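The first thing I noticed at Grivwood's packing plant outside Puvinmont was the radio. You can hear it now! Before February, when the arms went in, the old conveyor drowned out everything but the forklift horns.

Grivwood ships gift orders, the kind where one box holds a hardcover, a puzzle and maybe a candle, and every box is different. That used to mean ten people on a line, reaching and twisting all shift long. Now four arms from a company called Gisadia do the reaching, and the same crew (yes, all of them, I asked twice) checks orders, fixes bad picks and trains the software in simulation before a new product ever gets to the floor.

The training part is what won people over. One packer told me she'd spent 6 years with a sore shoulder and now spends her mornings at a screen, deciding where a gripper ought to close on something square. She loves it. The guy beside her misses the walking, and he's put on weight, and he'd like somebody to talk about that too.

Pay went up a little, up to 4 percent depending on the job. Breaks got shorter, which is still a sore spot, and the folks at the sister plant in Casado are watching closely, seeing as their arms come next.

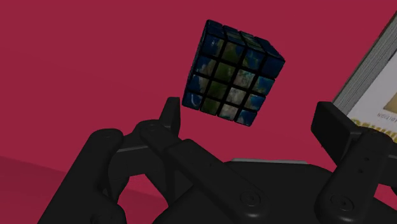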